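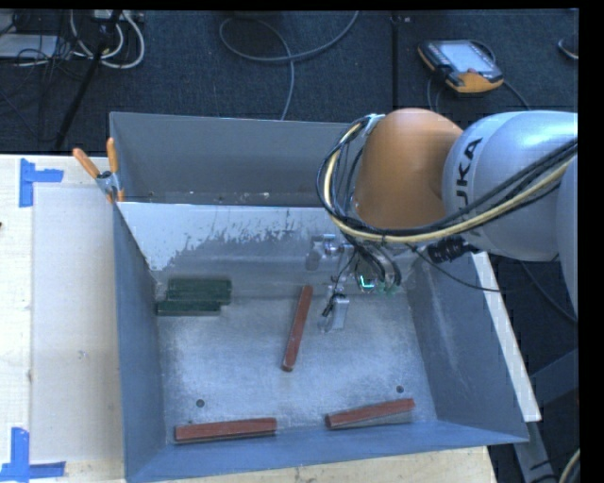

Reddish-brown bars in a gray metal bin

Does my daughter need another measles shot before school starts?

Posted in Clullstead Parents, Family Health

We moved to Clullstead from Wuvidton in January. My daughter is 5 and starts kindergarten this fall. She had her first MMR shot at 11 months, before a trip overseas, and a second one when she was 2. The school nurse looked at her record and said the first one doesn't count, so she needs one more. Our old clinic never brought this up. Is the nurse right? And is there any harm in a third shot if it was not needed? I would like to know before I call the new doctor.

Mwende Biwott

Mereana Bolger
The nurse is right if you are in the US. A dose given before the first birthday is considered an early travel dose. It gives a baby some protection for the trip, but it is not counted toward the two-dose series. Your daughter has one counted dose, the one at age 2, and needs a second. The two have to be at least 28 days apart, so you are well past that.

An extra dose of MMR is not known to be harmful for a healthy child. If she has an immune problem or takes medicine that affects the immune system, tell the doctor before she gets it, as it is a live vaccine.

Check the exact date on the record. There is a grace period of four days before the first birthday, but 11 months is too early for that. Ask the Wuvidton clinic to send the full record too. Mine left off a chickenpox shot and I had to call twice.

Langat
Same thing happened with my son. We paid $30 for the visit at the walk-in place and they filled out the school form while we waited. Bring the yellow card if you still have it. I don't know about the grace period, ours was nowhere near it.

Lustus
You could ask for a blood test to see if she is already immune. Some schools take that in place of the shot and some don't, so ask the office first. It cost us more than the shot and she still had to get stuck with a needle.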